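Hawthorne desk from Denent: five months in and I still like sitting down at it

I bought the Hawthorne in February after years of working at a hand-me-down dining table that wobbled every time I typed. I wanted something pale, plain and not too deep, and I'd gone back and forth between this one and the Oton, which was a bit cheaper but only came in a dark finish. So glad I waited for the light one!

Putting it together took me an evening and a half (my fault, I put one leg rail on backward). The bolts all lined up, the instructions were clear, and there were 2 spare washers left in the bag. You'll want a second person for flipping it over, though. The box said 92 pounds and I believe every one of them.

The top is what sold me. It has this soft cream color with fine wavy grain running through it, and there's a darker swirl like a knot that I've gotten weirdly fond of. It has a slight sheen when the light comes across it, but I don't get glare in my eyes in the afternoon, and my room gets a lot of sun. There's a round hole cut through for cables too, so my lamp and charger cords go straight down the back and stay off my work area.
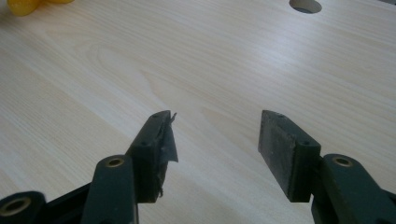 Does the top scratch easily?

Mine has held up well so far, with one faint line where I dragged a ceramic planter across it. I wipe it down with a damp cloth, dry it right away and use a coaster for coffee.

A couple of gripes. The cable hole didn't come with a cover, and I'd have liked one for the times I roll a pen into it (more often than I'd care to admit). I ended up ordering a Flelex cap, which fits snugly and pops out when I need to add a cord. The feet could also use more height adjustment. My floor slopes a little and I still have a folded bit of cardboard under the left front one.

Height is 28 inches, a touch lower than my old table, and my shoulders are much happier for it. If you're tall, measure your chair first, especially one with arms. I'm thinking about the matching shelf next, if Denent ever gets it back in stock in the light finish.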